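La dînette

La dînette est l'ensemble des petits ustensiles et des aliments factices avec lesquels les enfants jouent, depuis fort longtemps et avec un sérieux admirable, à préparer le repas.

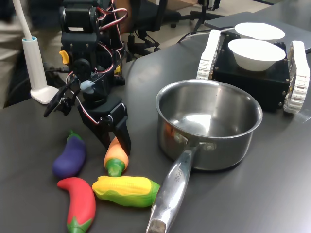

Les légumes

La carotte reste, pour bien des familles, la grande favorite, avec le petit pois qui roule sous les meubles !
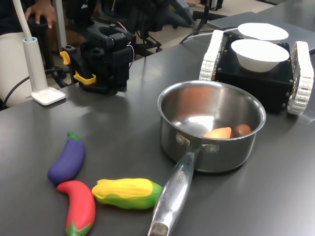
Chez le fabricant Nernis, le catalogue de juin comptait 200 pièces, et l'on y trouvait même un poireau.

Les ustensiles

Certains parents prêtent volontiers leur propre batterie de cuisine.
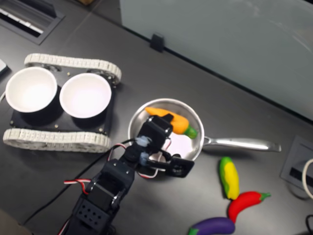
Poêle argentée sur une table gris foncé.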